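Caixa de medicamentos com fecho, marca Boltari, modelo Drestemura. Uso-a há dois meses, cá em casa. Escrevo à pressa, entre o jantar e a máquina da loiça, portanto desculpem o estilo telegrama.

Contexto rápido: dois adolescentes, um pai meu que passa cá temporadas e traz meia farmácia na mala, e um armário da casa de banho que era uma vergonha. Xaropes fora de prazo, um analgésico forte que sobrou da minha operação ao joelho, calmantes do meu pai. Tudo à mão de semear.
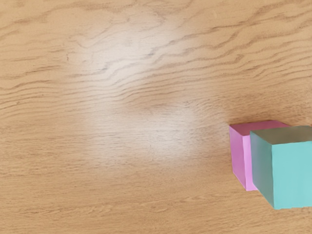
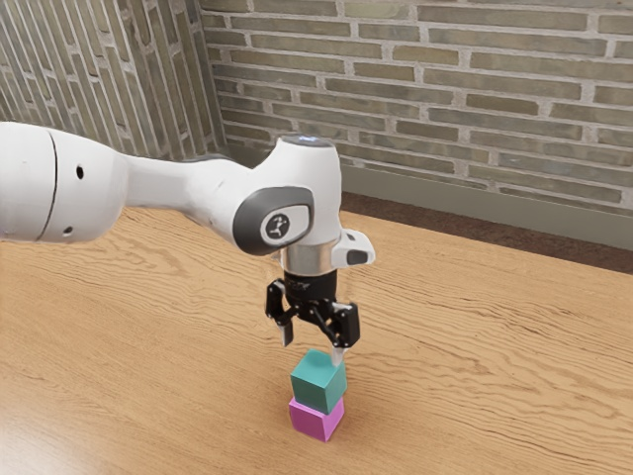
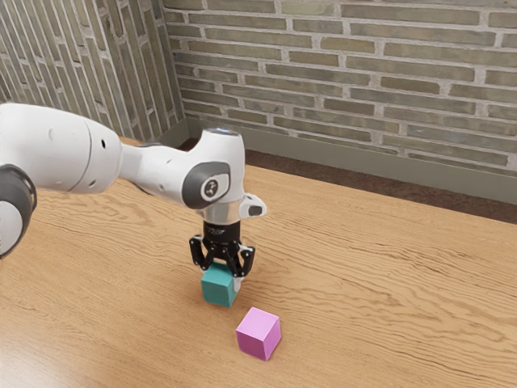

Quem me picou foi a Remedios Cabello, enfermeira na escola dos miúdos, numa sessão para pais em June (junho, vá, o telemóvel corrige-me tudo para inglês). Perguntou à sala quem sabia dizer de cor o que tinha no armário dos medicamentos. Três braços no ar. O meu não.

Cheguei a casa e fui ver. Depois encomendei a caixa.

## O que vem

Caixa metálica, pega em cima, tabuleiro de plástico que se levanta, fechadura de código com uma chave de emergência. Um caderninho para registar o que entra e o que sai. Parafusos para quem quiser fixar à parede ou ao fundo de um armário. As instruções em português são fracas. "Premir o botão até obedecer", diz a certa altura. Percebe-se.

Pesa 986 gramas vazia, pus na balança da cozinha. Mais leve do que parece nas fotografias da loja. Isto é bom para a mudar de sítio e mau para o resto: qualquer pessoa a leva debaixo do braço. Sem parafusos, não conta como segurança a sério. Fixem-na.

## Montagem

Fixei-a no fundo do roupeiro do corredor. Quatro furos, berbequim, meia hora com interrupções. As buchas que vêm no saco são fraquinhas e uma partiu logo. Usei das minhas.

O código troca-se com a tampa aberta, um botãozinho minúsculo por dentro da porta. É preciso uma caneta ou um clipe. Trocar o código é fácil, perceber se ficou trocado é que nem por isso: faz um bip igualzinho quando aceita e quando recusa. Testem três vezes com a tampa ABERTA antes de fechar. Eu não testei. Lá fui eu à chave.

E a chave, já agora: não a guardem na gaveta das pilhas. Os meus filhos sabem tudo o que está na gaveta das pilhas.

## No dia a dia

Abre depressa. Quatro dígitos, roda-se a patilha, já está. De noite, com um miúdo com febre, as teclas iluminam-se o suficiente e isso foi uma boa surpresa. O bip é que não se desliga. Às três da manhã ouve-se na casa toda. Procurei no manual, escrevi à assistência, resposta do senhor Iker Palacios, muito educado: nesta versão não dá. Pus um bocadinho de fita adesiva por cima do altifalante e ficou mais aceitável.

O espaço é bom para blisters e frascos pequenos. Uma caixa de 300 cápsulas do suplemento do meu pai cabe deitada, se se tirar o tabuleiro. Com o tabuleiro posto, não. Garrafas de xarope das altas, só inclinadas, e eu não gosto de xarope inclinado. O xarope da tosse e o soro fisiológico ficaram cá fora. O soro, tudo bem. O xarope tem codeína e devia estar lá dentro, portanto anda inclinado dentro de um saco de congelação. Solução feia.

O que precisa de frigorífico é outra conversa, a caixa não serve. Não foi feita para isso e o metal ganha condensação.

O caderninho: achei parvo e agora é o que mais uso. Data, nome, quantos comprimidos ficam. O meu pai resmungou ao princípio ("agora preciso de assinar para dormir?") e depois começou ele próprio a corrigir-me as contas. Ao fim da segunda semana demos por um comprimido dele a mais. Tinha-se esquecido de uma toma. Sem o registo ninguém dava por isso.

## E os miúdos?

Era a parte que me assustava. Como é que se aparafusa uma caixa com código dentro de um roupeiro sem dizer aos filhos "não confio em vocês"?

Falei antes. Recomendo muito que falem antes. Expliquei o que lá ia ficar e quem tinha o código, que é eu e o pai deles. A mais nova encolheu os ombros. O mais velho ficou ofendido uns dias. Depois perguntou-me, no carro, o que fazia afinal o analgésico da operação para eu o esconder assim. Boa conversa, essa. No carro não temos de olhar um para o outro e corre sempre melhor.

Deixei de fora, combinado com eles, o paracetamol em quantidade pequena e os pensos. Não quero que tenham de me acordar por causa de uma dor de cabeça. Cada família verá; se há em casa alguém a passar mal da cabeça, ou historial de outras coisas, eu punha TUDO lá dentro e falava com o médico. Isto sou eu a opinar, não sou da área.

Também não comprem isto a pensar que resolve o assunto. A caixa tranca o que temos em casa. O que se arranja fora, na mochila de um colega, na casa dos avós, fica onde estava. A casa da minha sogra, por exemplo, continua com os calmantes na fruteira. Ando a tratar disso com diplomacia.

## Comparação com a Ollum

A minha colega Viktória Szilágyi tem a da Ollum e deixou-me ficar com ela um fim de semana inteiro para experimentar. É de plástico rijo, fecha com rodas de código tipo mala de viagem, sem pilhas. Mais barata.

Prós da Ollum:

- silenciosa
- sem pilhas para acabar
- os xaropes cabem de pé
- lava-se debaixo da torneira

Contras:

- o código com rodas vê-se ao longe, e se não se baralhar tudo depois de fechar fica lá o número à vista
- não tem como se fixar à parede
- a tampa cede um pouco nos cantos quando se puxa com força
- às escuras, esqueçam

Para crianças pequenas, de três ou quatro anos, acho que a Ollum chega e sobra. Com adolescentes preferi a Boltari. Um miúdo de quinze anos com uma tarde livre e rodas de código... pois.

Há ainda um armário de parede da Figueroa, com prateleiras, que vi na loja. Bonito, enorme, caro. Se tivesse espaço na casa de banho pensava nisso. Se bem que a casa de banho, com o vapor, é o pior sítio para guardar comprimidos, foi outra coisa que aprendi com a Remedios.

## Pilhas e avarias

Leva quatro pilhas, não vêm incluídas. Ainda estou nas primeiras. Dizem que avisa com uma luz vermelha quando estão fracas, não posso confirmar.

Avarias, uma: o tabuleiro vinha com uma das abas rachada. Pedi outro, chegou em menos de uma semana, não me pediram o antigo de volta. Nota boa para o apoio ao cliente.

A tinta está a lascar junto à patilha. Pequenina, a lasca, mas ao fim de tão pouco tempo esperva melhor.

## Antes de encher a caixa

Deitem fora primeiro. Eu enchi um saco inteiro com coisas fora de prazo e levei à farmácia, o Bernardo Leitão ao balcão ficou com tudo e ainda me separou duas embalagens que eu ia guardar sem necessidade. Nada de sanita nem de lixo comum. Se fizerem isto antes, talvez descubram que precisam de uma caixa mais pequena do que a que tinham no carrinho. Foi o meu caso, quase comprava o tamanho grande.

E tirem fotografia às embalagens com o prazo. O caderninho não tem coluna para isso, falha deles. Fiz uma à mão, à margem.

## Nota

Quatro em cinco. Perde pelo bip, pelas buchas e pela altura interior. Ganha pelas teclas iluminadas, pela fixação e pelo tal caderno.

Comprava outra vez? Comprava. Com um frasco de cola boa e as minhas buchas logo à mão.

**Acrescento:** o Ismail Ouali perguntou nos comentários se dá para ter dois códigos, um para cada adulto. Não dá, é um só. E se o mudarem avisem a outra pessoa, que o meu marido ficou à porta do roupeiro com uma enxaqueca e eu numa reuniao com o telemóvel no silêncio.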